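Zirine is a side-scrolling platform game developed by Flalell and published by Morikawa for Windows. It was released on September 15, 2020. The player crosses the flooded city of Zakmont in 5 chapters, each ending in a boss fight. Version 1.2 raised the frame rate cap from 60 to 200 and added remappable controls. Saves from earlier versions load normally, but replay files do not. The online leaderboard lists 3,693 completed runs. 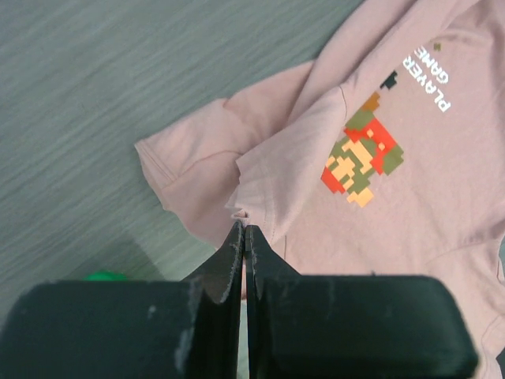
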